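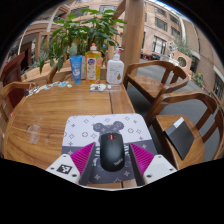

The round table in the front room of the Grirkadton community hall is to be kept clear from next month, a goal that has been set before and has so far defeated everyone who sits at it.

The hall's new house rules, taped up beside the door in November, run to 13 points. Most deal with chairs, keys and the correct way to rinse a teapot. Four deal with the table. It is to be wiped after each booking, it is not to be used for storage, drinks go on coasters, and anything left on it after closing time will be moved to a box in the hallway marked Javar, after the brand of biscuits that used to come in it.

The table has become the place where Grirkadton puts things down. It serves as the hall's booking desk in the morning, when the computer is in use, and as a craft table in the afternoon, when it isn't. The changeover is meant to happen at 12. In practice the mouse stays where it is and the stickers come out and settle in beside it, and the two have been getting along quite well for most of the year.

At last look the far side held a drift of cards and stickers, a blue squeeze tube, a yellow and orange bottle and a white plastic container, with a notebook with a cartoon mouse on its cover off at the right. A second mouse, the other kind, may also have been in residence. The potted plant at the back takes up a fair share of whatever is left, and some of its leaves have gone yellow. The rules say nothing on watering, which some regulars consider an oversight.

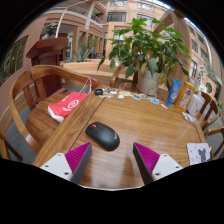
Lenard wrote in the hall's comment book that the plant was there before the computer and ought to be the last thing asked to leave, and that a table with nothing on it is only a floor with better posture. Two people have since initialled the remark. A third has asked in pencil that the comment book not be left on the table either.

The chairs are covered as well. Under point nine, bags are to hang on the hooks in the hall and not hold a seat for someone who has gone across to Mofokeng Bakery for a bun. A red paper shopping bag with white rope handles had a wooden armchair to itself, and a better view of the plant than most members get.

The wood itself is due for some attention. The hall has put aside $500 for small repairs this season, and a share of that will go to a fresh coat of oil for the tabletop. It would be the first since the table came over from the old library, where it spent 40 years under the newspapers and was, by all accounts, never seen. Members who favour the oiling point to the drink rings. Members who don't would like the money spent on the heater.

Until the new rules start, owners of stickers, cards and bottles are asked to collect them at the front desk. The front desk, for anyone unsure, is the round table.

Morning bookings are unaffected. The craft group will meet as usual and has been promised a shelf.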